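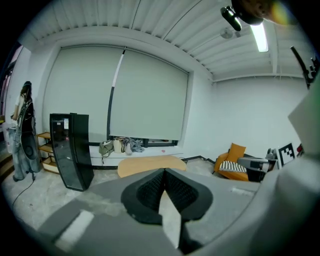
Photo: Lensa Seyoum

Blog > Around the House > Windowsills

Every room I have ever lived or worked in has one spot where things land, and in our new room it's the windowsill. I didn't plan it that way (I bought hooks! they are still in the packet!), but it's a good deep white ledge under a wide window, right at the height where your hand lets go of a bag, and so that is where the bags go. The olive-green one with the strap hanging over the edge, the cream one that stands up so nicely on its own, and then a heap of gray cloth that I keep meaning to fold.

I do love the blinds, though. There are two of them, light gray, and pulled nearly all the way down they still leave the room bright – white walls help with that, I suppose. My only grumble is the long black cord that hangs between them, which I would like to loop up on something neater before October.

My plan for Monday is to give the sill 10 minutes and no more. Cloth folded, bags on hooks, a damp rag along the ledge. My aunt Adanech always said to start with whatever is nearest the light, and I have been doing it her way ever since I had a room of my own to tidy.

Last updated: October

Comments

Meron Kahsay: Leave the green bag where it is, I like it there.

Gemechu Lemma: Try a little cleat on the wall for the cord. Ours cost 8 dollars for a pair and went up in no time.

Mekdes Kumsa: My hooks are in the packet too – since spring!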